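2020-10-15
Ralix hand-held gripper kit, loan unit from Clotik, bench notes

Second session with the kit. Purpose is to decide whether we buy the pair or stay with the Darnano units. Quote from Clotik is 2000 for the pair with cables and the calibration sheet. Spare pads are extra and not priced yet.

Setup as before: seated operator, both grippers, head camera on. Firmware left as shipped. Sync offset between left and right was 9 ms at start, inside the limit in the Ralix manual. Did not recheck at the end. Should have.

Task is slippers on the floor, pick and place as a pair. Chosen because the soles slide and the edges are thin, and the Darnano jaws did badly on both in January. Trial length capped at 55 seconds.
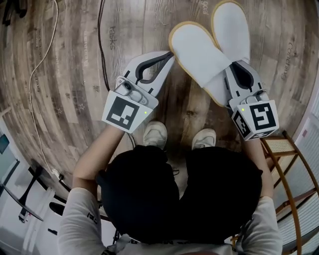

Slipper task, head view. Markers on both gripper blocks, indicators lit.

Marker layout: the right block shows three faces to the camera at this wrist angle, one of them very oblique. The left shows one, tilted. Want to know how far the left wrist can roll before tracking drops to inertial only. The manual gives no figure. Ask Clotik.

Jaws: curved, padded on the inside, closing at the tip with an open gap behind. Good for pinching a rim. Less sure about anything thick held near the base of the jaws. Try the foam blocks next.

Weight is acceptable seated. Wrist fatigue noticeable by the end of the set, left more than right. Trigger travel is long compared with Darnano and the last part is stiff. Could be this unit.

Cables: left lead came taut twice on a far reach. Longer lead or a shoulder clip. Carrillo lists a 2 m version that should fit, connector to be confirmed before ordering.

Floor: printed planks gave no false marker detections in the log. Leave the floor as it is, no mat.

Open items
- left wrist roll limit
- sync offset, start and end of each set
- pad price
- foam blocks, same seat height
- export to our format, still done by hand, script half written

No decision on purchase until the roll test is done.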